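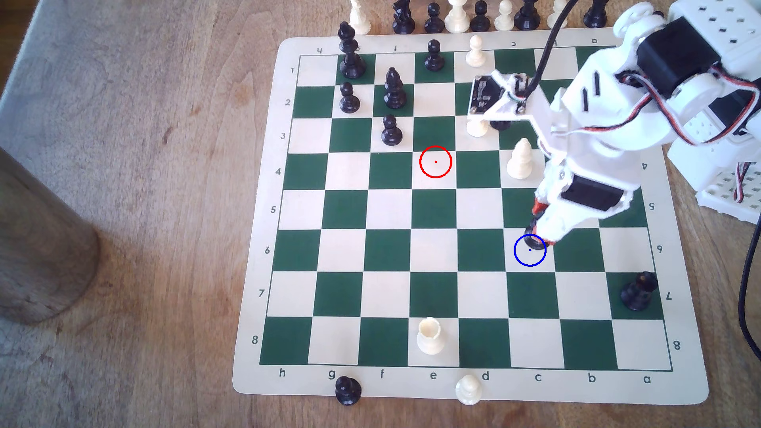 Hi, I'm Murali. I run the Lillstead Games Room with my friend Demyd Maksymiv, and if you've ended up on this page you're probably wondering whether we're a shop, a club or a café. A bit of all of those! Mostly we're a big warm room above the hardware store in Lillstead where you can sit down, borrow a game and stay as long as you like.

## How we got going

I grew up over in Firkham, where my aunt kept a cupboard full of board games and a rule that whoever lost made the tea. I made a lot of tea. Years later I was working in the office of a carpet warehouse in Plindport and Demyd had the desk across from mine. We played cards every lunch hour, then started bringing in bigger games, and then people from other departments wanted in and the break room got very crowded (and pretty loud, sorry to everyone in accounts).

When the upstairs room here came up for rent, we went to look at it on a rainy evening after work. It had brown carpet halfway up the walls and a sink that only ran hot. We signed anyway. The walls are painted now. The sink is the same.

## What's on the shelves

We have 410 games at the moment, and Demyd can tell you where every one of them lives. I can't. I put things back wrong and he moves them when I'm not looking.

The front shelves are the ones families go for: quick card games, word games, anything with a spinner. The long wall is for the heavier stuff, the kind where you spend the first half hour punching out cardboard and arguing over the rules. Chess, checkers, backgammon and cribbage are by the stairs, and those get borrowed more than anything else in the building. If you've never played a game before, ask one of us to teach it. We love teaching, and I promise we'll keep it short - well, Demyd will.
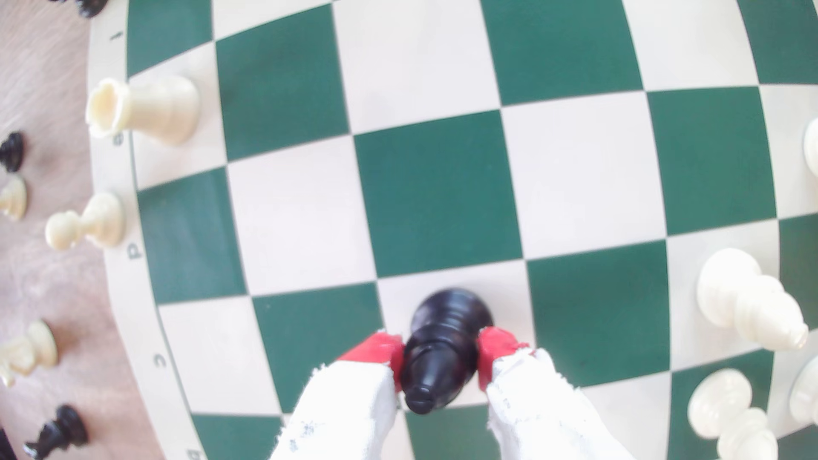 *Chess board, green and cream.*

## The Hrynyshyn table

People always ask about the huge round table in the back. It came from Mrs. Hrynyshyn, who ran a bakery on this street and used it for rolling dough. She offered it to us the week we opened, on the condition that we came and got it ourselves. It took 4 of us and almost a whole afternoon to get it up the stairs, and we had to take the door off. It's never leaving.

You can reserve it for birthdays, family get-togethers or that one enormous space game your group keeps putting off. Drop us a message first because it fills up fast, especially in May when the college kids finish their exams.

## When to come

Thursday is our busiest night and my favorite. We start at six, there's soup, and you don't need to bring anybody with you. Just tell whoever's at the counter that you'd like to join a table and we'll find you one. It can feel a little awkward walking in alone (I still remember my first night at a club in Plindport, hiding behind the coat rack), so we try to come over and say hello before you've got your jacket off.

Kids are welcome any time before eight. Dogs too, if they're the sleepy kind - wagging tails and tiny wooden pieces don't mix.

## A few other things

We buy used games if they're complete, or close to it. We keep a drawer of spare dice, pawns and sand timers, so if you're missing a piece at home, come and have a rummage. There's no charge for those.

The stairs are steep and we don't have an elevator, which bothers us both. We're talking to the landlord about using the ground-floor unit next door, and I'll update this page when there's news. Until then, we're happy to bring a box of games down and set you up in the café across the street, so please call ahead and ask.

Come and see us!

Murali Chettiar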